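Report of a visit to the Toremer custody and settlement centre, Lorneston

Prepared for members of the Digital Assets Working Party, January 2021

The Working Party was invited by Braltex to inspect the centre from which it provides custody of tokenised securities to licensed dealers and fund managers. The site is known as Toremer, after the settlement platform it was built to house. The delegation was received by Magdolna Sipos, Head of Client Assets, and spent the greater part of the day on the premises. Members had asked in advance to see the key storage arrangements, the reconciliation desk and the procedure for releasing assets to a client, and all three were shown.

Access to the building is by appointment. Telephones were surrendered at reception and returned on departure. The delegation was then escorted to the operations floor, where staff monitor transfer instructions and approve those that fall above a client's standing limit. Instructions below the limit are processed automatically and sampled for review the following morning. Ms Sipos advised that 374 client accounts were open at the time of the visit, 60 of them held by dealers and the remainder by funds and their trustees.

Private keys are generated offline in a separate room, which the delegation viewed through glass. Each key is divided into shares held by different officers, and no officer may hold shares on behalf of another. A withdrawal from cold storage requires two officers from operations and one from compliance. Members asked what would happen if an officer left the firm without notice. They were shown the written procedure, under which all shares for the affected accounts are reissued and the previous set is retired within 10 business days. The Working Party considers that period long and has said so to Braltex. 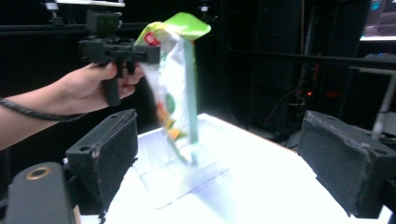
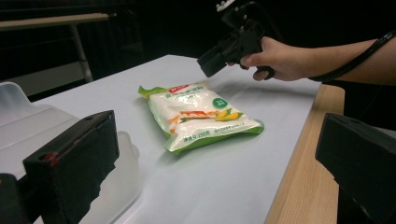
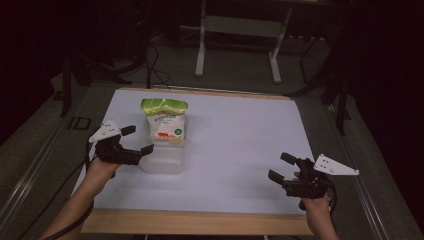
Reconciliation occupied most of the afternoon session. The platform compares its own ledger with the public chain at the close of each business day, and any difference is assigned to a named analyst before the desk is released. The analysts use software licensed from Tseng, adapted to accept the register formats of the issuers concerned. Several members remarked that the work differs from the stock counts familiar to those with a background in commodity finance. Packaged goods carry their identity on the outside: the flat bag lying on the table in the second picture has green borders, a small red label and a line of green characters for the product name, and a warehouse clerk would need little more to enter it in a register. A token has no such face. Its identity rests on the contract address and the issuer's records, and an error in either may pass unnoticed by anyone looking only at balances. Braltex has accordingly instructed its analysts to confirm the contract address at each reconciliation, including for securities already on its approved list.

The question of segregation was raised by several members. Client assets are held in wallets separate from those of the firm, and the firm's own holdings are limited to the amounts needed to pay network fees. Dealers may choose between a pooled wallet and an individual one. Most have chosen the pooled arrangement on grounds of cost. The delegation asked to see the disclosure given to end investors in such cases and was provided with a copy, which is 2 pages in length. It describes the pooling clearly but says little about how a shortfall would be shared. Ms Sipos undertook to refer the matter to the firm's legal advisers.

Insurance was discussed briefly. The policy covers theft and the physical destruction of key material and excludes losses arising from faults in an issuer's contract. Members were not shown the policy itself.

Matters outstanding

Braltex is to supply the revised investor disclosure once it has been settled.

Braltex is to advise whether the period for reissuing key shares can be shortened.

The Working Party is to decide whether a second visit should be requested to observe a withdrawal from cold storage, no such withdrawal having been scheduled on the day.

Members wishing to comment on this report should write to the secretariat before the next ordinary meeting.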